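From: Kittipong Noiphan
To: closside-allotments
Date: 12th May
Subject: Re: Water charges and the Bretside tap

> Has anyone worked out what we are paying per plot now? My bill
> went up in March and the letter only gave a total for the whole
> site. Also, is the Bretside tap going to be fixed or should those
> of us at that end plan on carrying water all summer? I have tomatoes
> going in soon and would like to know before I plant the full row.
>
> Chu

Chu,

I have the March letter in front of me. The total for the site is $1,175 for the season, and it is split evenly over 54 plots regardless of size. That comes to a little under $22 each. Half plots used to pay half. They don't anymore, and I think that is the increase you are seeing, as yours is a half plot. The rate for water itself did not change.

I don't agree with the even split, but changing it means changing the site rules, and that can't happen before the fall meeting. If you want to write something up for the agenda I will sign it.

On the tap: the leak is underground, between the shutoff valve and the post. Zarnik came out and dug down at the valve end and found the fitting was sound, so the problem is further along. They quoted two ways of doing it. One is to dig up the old line and replace all of it. The other is to leave the old line in the ground and run a new one along the fence, which is shorter and avoids the asparagus beds. The fence route is $173 more for materials but a good deal less labor. I asked for the fence route. No date yet.

Until then the Closside tap is the only one running. Please don't leave a hose on it unattended — the pressure is low enough that one open hose stops everyone else from filling a can. There are also two rain barrels behind the Bretside shed that anyone can use. They are for plants only. Put the lids back on, or we get mosquitoes.

For the tomatoes, I would plant the full row. Mulch heavily and water deeply twice a week in place of a little every day, and the carrying is not so bad. I did it two summers ago with a wheelbarrow and four buckets. Straw works well. Grass clippings are fine if they are put down thin and allowed to dry.

The other thing people have asked about is the swap box. It is still on. Bring hose washers, plant labels, ties, small hand tools, anything that fits in a cardboard box and still works. Please no opened bags of fertilizer and nothing with a blade unless the blade is covered.

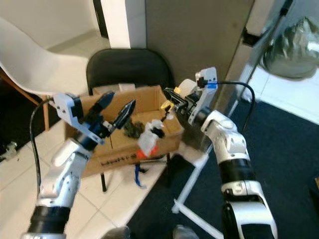 An open cardboard box with a few odds and ends in it.

Seeds go in the tin on the shelf and not in a box, on account of mice. Write the year on the packet if it isn't printed there. Onion and parsnip seed more than a year old is not worth bringing.

Last item, the gate code changes at the end of the month. I will send it to each of you separately and not to the list. If your phone number has changed, let me know off list.

Kittipong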